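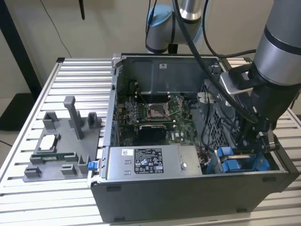 Refurb / ITAD floor talk

Thread: arm cell on the teardown line, what happens to the bench people

benchrat_72
Posted 3 Nov 2025

So Clarnotlow is putting a second arm cell in at our site. First one went live in August on the desktop line, Dell towers mostly. Want to hear from people whose shops already did this, bc what we got told at the meeting and what the job is now are two different things.

What we got told: arm does the CPU and memory, we do "the skilled work." What I do now: lay the tower on its side, panel off, push it up to the stop, lever up on the socket, check the fixture, hit go, stand there. Next one. I've been on benches six years. I used to take a whole machine from intake to graded. Now I open lids.

Pay is the same, not complaining about that. Just want to know if it stays like this.

slotloader
Same here, Starard, two years in. It doesn't stay like that but it gets weird first. We had three months of feeding it and then they worked out somebody has to know why it stopped. That somebody gets the better job. Get your name on the fault log early. I mean it, literally write your name next to the faults you cleared.

oldpaste
Lids are fine. I did 72 towers a shift by hand for years and my thumbs are shot. Blue caddy handles, squeeze and pull, squeeze and pull, all day. If the arm wants them the arm can have them.

benchrat_72
It doesn't want them lol. Ours won't do drives at all yet. Caddies are still us, after, at the next bench. They say that's phase two.

oldpaste
Then you got the worst of both. Sorry.

kestrel_ops
Lead on a line at Brudstead, so take this as the other side. A few things.

The bench people are not there to open lids forever. But for the first stretch the cell is slow and dumb and somebody has to hand it a clean machine. Riser left in, a cable flopped over the memory slots, cooler gunk on the chip, it faults. A person just moves the cable. So yeah the work goes upstream and it's boring for a while.

Second, nobody should be running it with no rotation. If you're on the cell a full shift that's bad managment and you should say so.

slotloader
"Should say so" to who. The lead is the one filling in the rota.

kestrel_ops
Fair. To the lead's lead then. We went to two hours on, two hours off after people complained. Faults went down too, folks quit zoning out.

pinfield
Does yours do the socket lever or is that manual

benchrat_72
Manual. Lever and frame up by hand before it goes in. That's the part that bugs me tbh. Bent pins get written up against the person who opened the socket, whatever the arm does in there after. Had one last week, I looked at the pins before I slid it over, fine. Came back with a bent corner. Write-up has my badge on it.

pinfield
Take a phone pic of every socket before you let go of it

benchrat_72
Phones are in the lockers.

pinfield
Then the cell needs a picture step. Somebody is going to lose a job over pins that the gripper bent, I've seen it nearly happen. Ask for it in writing.

kestrel_ops
Agree w pinfield 100%. We log a still at handover, in and out. Settles the argument in ten seconds. Cheap to add.

Eide_nights
Night shift, Eide. Different angle. What changed for us is the talking. Used to be four benches facing each other, radio on, you'd ask somebody hey is this board worth keeping, they'd lean over. Now the cell is in the middle with the guarding round it and you're on your own on either end. New kid started and learned nothing for weeks because there's no one next to him to watch. He can load a fixture. Couldn't tell you a dead supply from a live one.

oldpaste
This is the real one. Never mind the thumbs. Where do the next graders come from.

slotloader
Same at ours. We fixed it a bit, one day a week everybody's back on manual benches with the oddball stuff the cell can't take. Small form factor, all-in-ones, anything with a weird shroud. New people pair up with old ones on that day. Throughput guys hated it.

torx_and_tea
Gonna be the unpopular one. I LIKE the cell. Came from packing, never would have got near a bench before. They needed loaders, trained me on it, now I teach it positions. I can redo a pocket on the fixture plate when the new chip size comes in, get the print on, run it slow, sign it off. That's a real skill and I didn't have it a year ago. Everybody in these threads is a six year bench guy talking about what got taken away.

benchrat_72
OK but did they give you a bump for it

torx_and_tea
...no. Working on it.

slotloader
There it is.

torx_and_tea
Still rather do this than tape boxes. Both can be true.

kestrel_ops
torx get the title changed before you ask for the money. Way easier that way round. "Cell tech" is a pay band most places, "loader" isn't.

grumblecap
Numbers? everyone's arguing feelings. What's it do per shift

benchrat_72
Board says 108 on a good day for the cell, two of us feeding. Same two of us by hand did more than that, most days, but by hand you get Fridays. The week total they put on the screen was 603 and everyone clapped. That's with overtime, they left that off.

grumblecap
So it's slower and they bought a second one

benchrat_72
Yep. It runs through lunch is the thing. And they think the second one does the drives.

Eide_nights
They always think the next one does the drives

kestrel_ops
Drives are harder than they look from the office. Getting the fingers down next to the cage w/o dragging on a wire bundle is a pain, every model routes them different. Give it time, don't plan your career round it either way.

benchrat_72
OK so what I'm taking in on Thursday: rotation, a still at handover so the pins aren't on me, one manual day for training, and a proper title for whoever does the teaching. Missing anything?

pinfield
Get the write-up from last week pulled

oldpaste
Stools. Standing mats at least. Nobody thinks about the mats.

slotloader
Fault log. Your NAME on it. Said it twice now

benchrat_72
Adding all three. Will post what they say.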